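Constituent Services Coordinator
Lullard County Council, Districts 1 and 2
Brorudholm office, full time

Lullard County is hiring someone to answer the phone, the mail, the counter bell and the man who knocks on the window. The title is Constituent Services Coordinator. The last person to hold it lasted eleven years and left for a job with the harbor authority, where she tells us the ships are very quiet.

You would work for two council members who share an office, a printer and very few opinions. One sits with the majority and one does not, and which is which may change in November. Your job stays the same either way. When a resident calls about a culvert, you don't ask how they voted, and when they tell you anyway (they will tell you anyway), you write down the location of the culvert.

What the work is

Most of it is casework. At last count the office had 977 open cases, a number that includes drainage, property tax appeals, dog licenses, a long argument over the name of a footbridge, and several letters that are really about somebody's brother-in-law. You will sort these, find out which department owns each one, and keep asking that department until it answers. The Roads Department answers fastest by phone before 8 a.m. The Assessor prefers email and regards the phone as an ambush.

You will also write the replies. We send real letters here, with a stamp, to anyone who sent us one. They should be short, they should say what is going to happen, and if nothing is going to happen they should say that in the first paragraph. "Your concerns have been noted" is a phrase we retired some time ago and we would like it to stay retired.

Once a month you will set up office hours in Onano, at the Nowakowski Hall, which has good heat and terrible acoustics. You'll need to drive there with the folding table. Both council members attend, at opposite ends of the table. Residents sometimes visit one and then the other to compare answers – please let them.

On council nights you sit in the second row with the case list. Regular meetings start at 6:30 p.m. and are supposed to end by nine. Budget meetings in May and June start at the same time and have no known natural predator. You get comp time for these, and we do make you take it.

What the work is not

There is no campaigning. You can't hand out a yard sign, forward a fundraising email or drive anybody to a rally on county time, and if either council member asks you to, the county clerk would like to hear about it. There's no speechwriting, though you may be asked how to spell things. You will not be managing anyone's social media, an arrangement both members regret and the county attorney does not.

What we're looking for

Two years of work that involved the public, in any form. We have had good luck with former school secretaries, bank tellers and one ferry dispatcher. A political science degree is fine and won't be held against you. You should be able to write a plain paragraph, read a zoning map without turning it more than once, and stay on the line with a person who is angry about something that happened in another county.

You need a driver's license. You don't need to live in either district, but you should be able to find Onano in the fog. A second language would be a real help, particularly Spanish or Polish. If you have worked for a party or a candidate before, tell us. It doesn't rule you out, and in a county this size we already know.

Pay and conditions

The post is on Grade 6 of the county scale, with health and dental, the county pension and the usual holidays. Hours are 8:30 to 5:00 apart from council nights. You will have a desk by the radiator in Room 748 of the County Building. Room 741, down the hall, is Elections, and you'll be sending people there all day every October, so it pays to get along with them. Parking is free behind the building if you arrive before the jurors do.

There is a six-month trial period. The job belongs to the county and doesn't end when a council member's term does. Previous applicants have asked whether that has been tested. It has, three times.

How to apply

Send a résumé and one page in your own words on a time you got an answer out of an organization that didn't want to give one. Please don't send a cover letter about your passion for local government. Bring or mail everything to Room 748, County Building, Brorudholm, or leave it at the front counter, marked "Coordinator." We'll read applications through the end of July.

Interviews will be in August, with both council members and someone from Personnel present. Expect a short writing exercise: we'll give you a genuine complaint with the name taken off and forty minutes to reply to it.

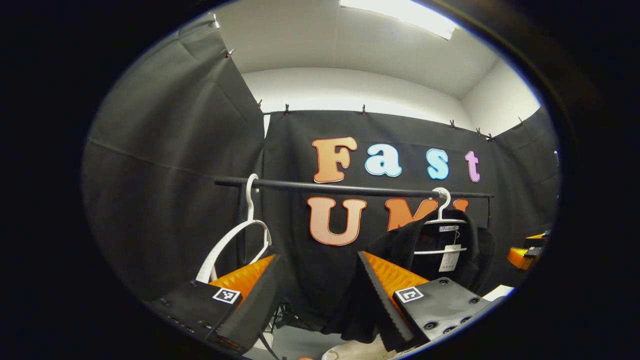
Everyone who applies will get a letter back, including the people we don't interview. If you need an accommodation for the interview or the writing exercise, put a note in with your application and Personnel will call you to set it up.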